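Kollora Workshop Help – Finishing

Film finish on a maple bench top: how to get rid of the sticky feel?
Posted in December by Maya Nimri
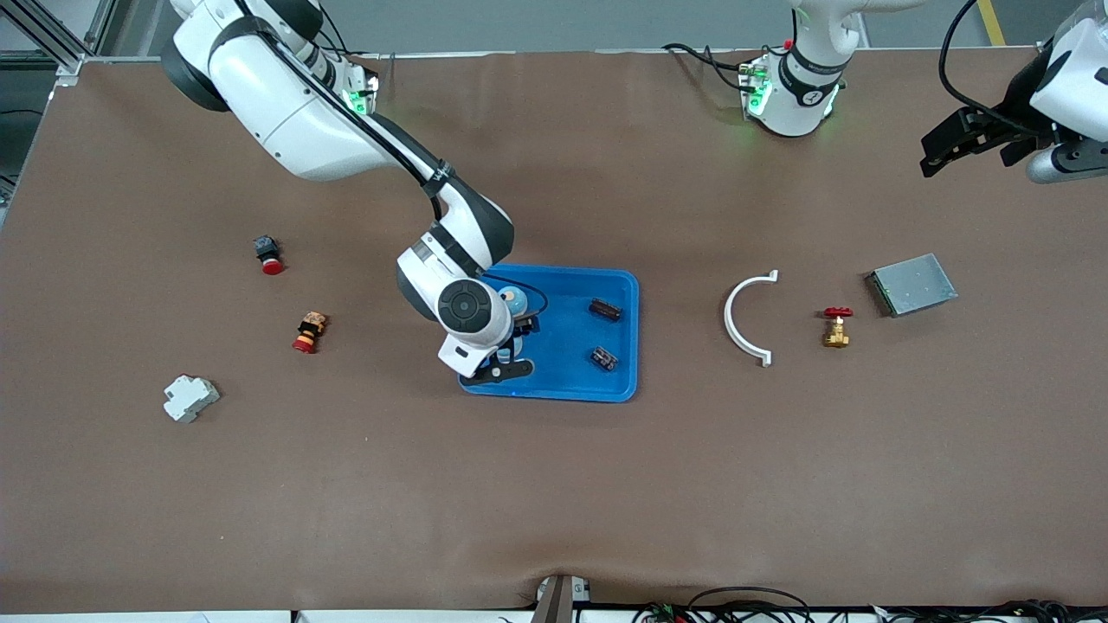

A blue tray on a brown work surface.

I finished a hard maple bench for our entryway and I'm not happy with the top. The legs and stretchers came out fine. The seat feels slightly tacky when you sit down in jeans and get back up, and a stack of magazines left on it overnight pulled a little when I lifted them off.

The finish is an oil-based wiping varnish, Hirkance satin, from a can I opened last spring for another job. I put on four coats with a rag, one each evening after work, in a garage that is heated while I'm out there and then drops off at night. I sanded lightly between coats. The last coat went on two weeks ago and the bench has been in the house since then.

I don't want to strip it if I can avoid it. The joints where the legs come through the seat are wedged and flush, and sanding around them again would be a lot of work. Is there any point in waiting longer, or should I do something to it now? Would a coat of paste wax cover the problem?

Zacharias

Don't wax it yet. Wax over varnish that hasn't cured just slows it down more, and then you have wax to clean off before anything else will stick.

My guess is the cold nights. Oil varnish needs warmth and air to cure, and a coat that only gets a couple of hours of heat before the temperature drops is still soft when the next one goes over it. Four of those in a row and the bottom ones are shut in. Maple doesn't help much either, as it takes in very little and most of the finish sits on top.

I would leave the bench in the warmest dry room you have, with nothing on it and a small fan running across the seat. Not a heater pointed at it, that can wrinkle the surface. Give it another two weeks and then press your thumbnail into the finish somewhere on the underside edge of the seat. If it leaves a dent, it isn't cured. If it doesn't dent and still feels tacky, the trouble is only at the surface and you can fix that with a light rub.

For the rub I use 1000 grit wet-and-dry paper with a few drops of mineral spirits, then 2000 if I want it smoother. Go with the grain, keep off the corners, and wipe it dry as you go. Stop if the paper starts to load up with gummy stuff – that means it is still soft and you need to wait. Satin will look a bit uneven after this, so plan on one more thin coat over it, applied indoors.

Lay the used rags out flat outside until they are stiff before you throw them away.

jadico

i had this on a stool and just put shellac over it. worked ok. you have to use the dewaxed kind

Pell Orchard Woodshop

I agree with most of what Zacharias wrote, but I would look at the can too. A can that has been open since spring with a lot of air in it can be partly gone. Put a little of the varnish on a scrap of maple, one coat, and keep the scrap indoors. If it isn't dry to the touch after two days, the varnish is the problem and no amount of waiting is going to make that seat hard.

In that case you are looking at taking it off, at least on the seat. It is less work than it sounds. Soft varnish comes up with a card scraper and a rag with mineral spirits, and you can scrape right over the wedged joints without rounding them the way a sander would. The legs can stay as they are. Mask them where they meet the seat.

On the shellac idea, it will dry, and it will feel fine for a while. A hard coat over a soft one tends to crack, though, and a bench gets more flexing and more wear than most furniture. I wouldn't do it on a seat.

For next time, thin the first coat about 50 percent with mineral spirits and leave it a full day or longer in a warm room before the second.

Contact us | Copyright Kollora Workshop Help | Back to top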